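Notebook – May, started 2:00 pm
Entry by Anju Sandhu, read over by Ekrem

Skonix sent round their pitch again. Their line is that kitchen and laundry chores are solved "in principle" and that the rest is a matter of more hours of recordings. I have my doubts, and I'm putting them down here before the review so I can't claim afterward that I always believed.

What bothers me is thin, soft and see-through stuff. A mug is fine. A box is fine. Give the arm anything that bends or lets light through and it guesses. On the last policy we ran 102 attempts at picking up a flat, floppy item and folding one side over. It got to the fold in 6 of them. Seema says the gripper force was set wrong for the first batch. Maybe, but then the second batch should have been a lot better and I can't see it in the numbers.

Akash wants to go to 2000 demonstrations before we judge. My worry is that we teach it what a person does with two hands and a lifetime of feeling when cloth slips, and the fingertips don't record any of that. More of the same doesn't put it in. 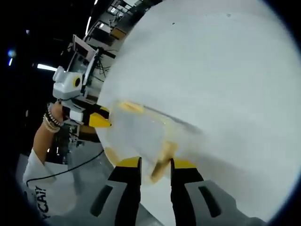
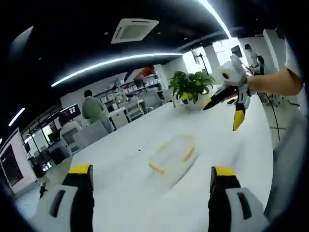
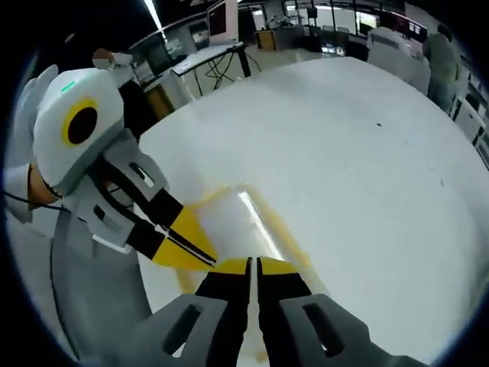
Hand-held grippers at the bench, one in from the side each time.

The two-sided pinch in the last one is the bit I'd like to see a machine do on its own. Both sides have to hold, and neither can pull much. A person sorts that out without thinking. Our arms each follow their own plan and hope.

Ekrem disagrees with most of this. He says the Vumitz arms could manage tidying a table by next year if we stop asking for neat results. Fine, but then call it "moving things off the table" – a tidy table is something else, and the customer will know the difference.

To do:
– rerun the 6 that worked, same start positions, see if any of them repeat
– ask Ankit for the force logs from the second batch
– one session with clear plastic only, no cloth mixed in
– find out what Skonix counts as a success. I suspect "touched it"

Stopped at 6:00 pm. Left arm still drifts after a warm restart, no change from last time.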